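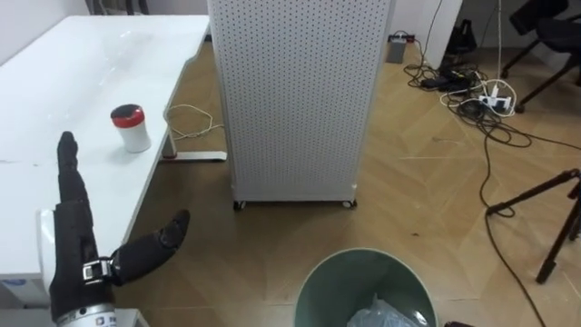

Are you still running the hands off the old firmware, or did you finally flash the new one? The reply came in from Arnine within an hour of my last update, followed by a second message asking whether the thumb still drifts outward when it's supposed to be resting. Yes to the thumb, I'm afraid, and no to the firmware (I keep meaning to!).

So, welcome to the June page of the Endora build, which has been going on in a shared workshop in Mellham for longer than I'd like to add up. For anyone new, Endora is a two-armed robot that I'm trying to teach ordinary tidying, the kind of thing you do at home without a thought while the kettle boils. I've spent most of the month on the hands and wrists, and I had the thumb bracket off and on again so many times that I could probably find those little screws in the dark by now. The black skin over the fingers stays on for everything, because bare metal and a glossy white desk don't get along, and I like that desk.

The jar with the red lid has become our regular practice piece. It's light, it's small, and it forgives a clumsy grip, so I keep going back to it whenever I've changed something in the Niskanen controller and want to know how badly I've upset things. We're at 268 logged attempts with it now, and I still get a bit nervous every time the index finger comes near.

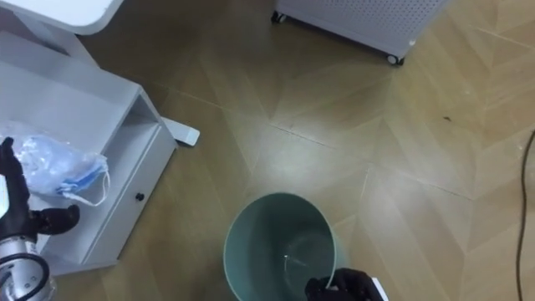
Two hands at once is a different story altogether, and it's where I've been happiest this month. One hand holds the wastebasket by the rim and the other looks after whatever is going in, and each has its own idea of how hard to squeeze. Thin plastic bags are the worst of it, all crinkle and no weight, and the fingertip readings barely move. I ended up setting the pinch at 103 on the controller's own scale, after a long evening of trying everything on either side of it.

Next on my list are the firmware (all right, Arnine, I heard you) and a tidier way of running the cable along the left forearm. I'm in the workshop most Mondays after 4, so do come by and say hello.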